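**Fludlow build – progress report to the Sandhu small grants scheme**
Period covered: up to the end of November
Workshop: Bornside shared workshop, rear bay

The grant paid for a pair of arms, their grippers and the parts for a padded table. All of it is now built and working. The job we set ourselves was folding sports kit, one jersey and one pair of shorts at a time.
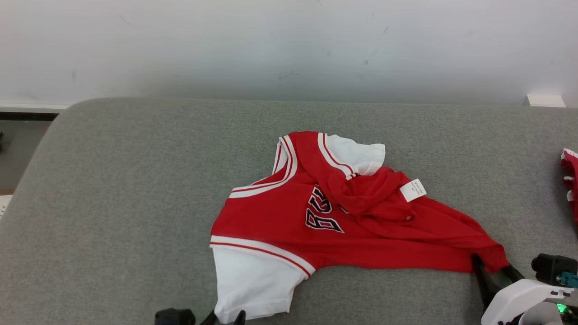
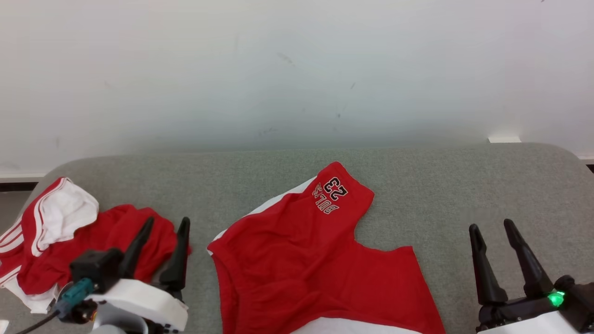 **Hardware**

Both arms are bolted down and share one power supply. We replaced the first set of cables after a connector on the left arm worked itself free twice in one evening. The new ones have a proper clip. The printed housings have held up, apart from one cracked screw boss that was glued and later reprinted.

The table took longer than planned. Bare board was too slippery and cloth slid away as soon as a finger touched it. Covering it in grey fabric fixed that, but the staples pulled at one corner and it had to be stretched again.

**Software**

The gripping program is called Biter. It chooses two points on a garment, closes on both and lifts. Hems are handled well. Sleeves are still hard, mainly when the cuff is folded under – the fingers tend to pick up two layers.

**Results so far**

We have logged 145 attempts at a two-point lift. Of these, 134 ended with both grippers still holding when the arms stopped. Full folds are behind that. The target in the application was 100 completed folds and we have not reached it. We would like to carry the target over to the next period.

**Spending**

Within budget. The spare gripper fingers cost more than quoted, and we made up the difference by buying second-hand timber for the table frame. Receipts are in the shared folder.

**Problems**

- Large printed numbers are stiffer than the cloth round them and throw off the lift height.
- The workshop is unheated and the tape on the table edge lifts in the mornings.
- Access is limited to evenings until the bay next door is cleared.

**Next period**

The next 6 weeks will go on sleeves and on turning a garment over without letting go of it. We also want to fit a stop button on the door side of the table. No further money is requested at this stage.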